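Notebook, Lomum planning room
June 4, 2026

Cesex wants the night tidying in the small offices done by machine from next quarter. Today I walked through the model room with Hermenegildo Zepeda and wrote down what the cleaners do there now, by hand, and which part would stay with them.

1. Table
Wooden table near the wall, small things on top, chair pushed in. The cleaners lift every item and wipe under it. The Arkar plan says the machine only goes around. So the top remains human work, and the shift list must say so.

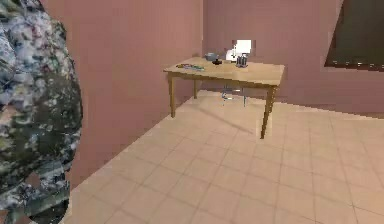
2. Floor and seats
Beige tiles, large, open in the middle. This is the easy part and it will go to the machine. The evening shift loses up to 260 minutes per week of mopping. Becerra promised that the hours are not cut but moved to the tables and chairs. I want this in writing.

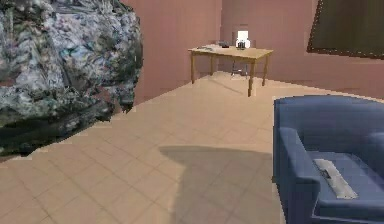 Things left on an armchair are a different problem. A cleaner knows what is trash and what somebody will look for in the morning. I proposed a simple rule: the machine never takes anything from a seat, it only reports. Then one person checks the reports — 20 minutes at the start of the shift, paid.

3. Walls and baseboard
Not in the plan at all. Ticket 3894 is open for it. Two persons do it now, by turns.

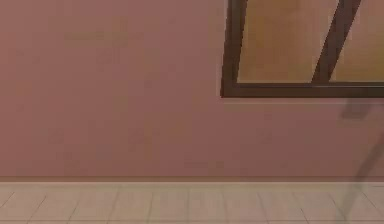

Hermenegildo thinks that the checking job should rotate, otherwise one colleague sits with the screen and the others get only the heavy work. He would also ask the evening shift before we fix the list. I agree, and I will bring the draft to them.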